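The Inventory at Jelville

Kadri Tamošiūnaitė began the kitchen inventory on 21st July, the day after the funeral. The method was simple. Each item was assigned a line, a condition and a destination. Destinations were limited to Nasmont, where her brother lived, and the charity store on Trodero Street.

By noon she had 36 lines. The plates had taken 27 minutes. The cups were slower. Her aunt had never bought two alike, and the form had no column for that.

She wrote: wire rack, black, retain until last. She wrote: mug, pink, purple inside, one handle. Under condition she put "fair" and then left the pen where it was. 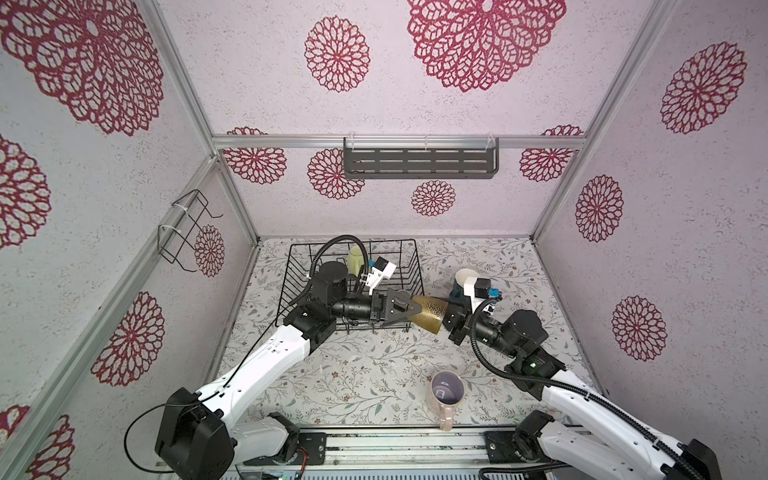 Priit Uibo said from the hallway that the cups should stay together, whatever the form said. A set was anything that had dried in the same rack for 14 years, in his opinion, and the store would only split them up and price them singly.

Kadri pointed out that the form had been agreed on in November. He had signed it. He said he had signed it in November, when she was still using them.

She went back to the table. There was no line for that either. 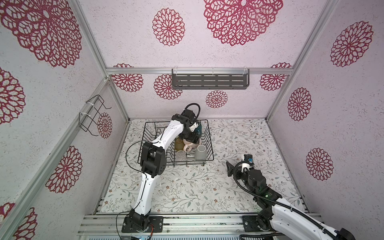
The second pass covered breakables only. Kadri wrapped in a fixed order, heavy items first, two sheets each, with the open end folded in. It was the order her aunt had used when she moved from Ķēniņš with 16 boxes and broke a single saucer. For the rack she changed the procedure. The amber glass, the clear tumbler, the pale pink mug and the gray cup were standing close together in the middle of the wire, and she entered them as one item. Quantity: one. Condition: complete.

Priit read the line over her shoulder – twice, by the sound of his breathing. He asked what the destination was.

She told him it was pending. He took the tape off the table, tested the end with his thumbnail and went to look for a box wide enough to take the rack without tipping it.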